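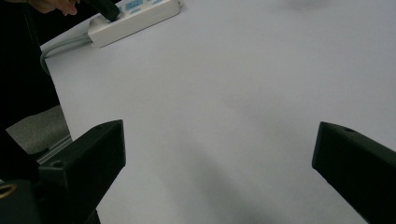

14 juin 2020

J'ai dormi peu, et je me suis levé avant les oiseaux, ou presque. J'ai fait le café dans la petite cafetière, celle qui fuit un peu par le joint, et j'ai relu la lettre que j'ai écrite hier à Monsieur Girard. Elle est trop longue. Dans ma langue je sais écrire une lettre courte, mais en français je mets toujours deux phrases où une seule suffirait, par peur de ne pas être compris. J'ai barré la moitié et je l'ai recopiée.

Il s'agit toujours du jardin. Jocelyn Girard est le propriétaire de la parcelle numéro 32, et il me la prête depuis février, sans papier, sur la seule poignée de main. Maintenant son neveu voudrait peut-être la reprendre à l'automne. Je comprends très bien, c'est la famille. Mais j'ai planté des poireaux, et les poireaux sont pour l'hiver. Je lui demande donc seulement de pouvoir rester jusqu'à la récolte. J'ai écrit « je vous serais reconnaissant », puis « très reconnaissant », puis j'ai enlevé le « très ».

Vers dix heures je suis allé là-bas à pied. Il avait plu dans la nuit et le chemin du bas était plein de limaces, des grosses, orange, que je n'aime pas écraser et que je n'aime pas non plus laisser. J'en ai porté quelques-unes de l'autre côté du fossé, sur une feuille de rhubarbe. Je suppose qu'elles reviennent pendant la nuit.

Les haricots ont bien poussé. J'ai mis 12 tuteurs le mois dernier et il en manquait encore, alors j'ai coupé des branches de noisetier et je les ai enfoncées comme j'ai pu. La terre est lourde à cet endroit, elle colle aux bottes et au manche de la bêche. Les tomates, par contre, me donnent du souci. Les feuilles du bas jaunissent sur les quatre premiers pieds. La voisine de la parcelle d'à côté pense que je les arrose trop, son mari pense que je ne les arrose pas assez, et ils ont commencé à se disputer là-dessus par-dessus ma clôture, de sorte que je suis parti désherber les oignons.

J'ai mangé sur le banc, du pain et des radis avec trop de sel. Il faisait doux. J'ai cherché le mot pour cette lumière après la pluie, quand tout est mouillé et que le soleil chauffe déjà, et je ne l'ai pas trouvé, ni en français ni dans ma langue. Ma mère avait un mot, je crois, mais c'était un mot de son village.

L'après-midi, Tudur m'a téléphoné de Lolcombe. Tudur Nicholas est la seule personne avec qui je parle encore de notre ancien potager, celui que nous avions derrière l'atelier quand nous étions colocataires. Il garde des graines dans des boîtes de bonbons, avec des étiquettes que lui seul sait lire. Il m'a promis une enveloppe de fèves et une de blettes, si la poste marche normalement. Il ne voyage pas encore cet été. Moi non plus. Nous avons dit « l'année prochaine », comme tout le monde le dit en ce moment, et après il y a eu un petit silence – pas désagréable.

Il m'a demandé aussi si j'écrivais toujours mon journal en français. Oui, toujours. Au début c'était un exercice, une page par jour, avec le dictionnaire ouvert sur les genoux. Maintenant je l'ouvre moins, et je fais sûrement plus de fautes. Le subjonctif me fatigue encore. Je le mets quand la phrase me semble trop simple sans lui, ce n'est pas une bonne règle.

En rentrant j'ai posté la lettre. La boîte de la place était presque pleine, j'ai dû pousser un peu l'enveloppe avec le doigt, et tout de suite après j'ai eu la peur idiote d'avoir oublié le timbre. Il y était, je me souviens de l'avoir collé de travers.

Ce soir, soupe avec les fanes de radis et une pomme de terre. J'ai lavé les bottes dans l'évier, ce qui n'était pas intelligent, il a fallu ensuite nettoyer l'évier. Demain je dois acheter de la ficelle et demander à la quincaillerie s'ils ont encore des arrosoirs en métal, le mien perd par le fond. Et attacher les tomates, si elles veulent bien vivre jusque-là.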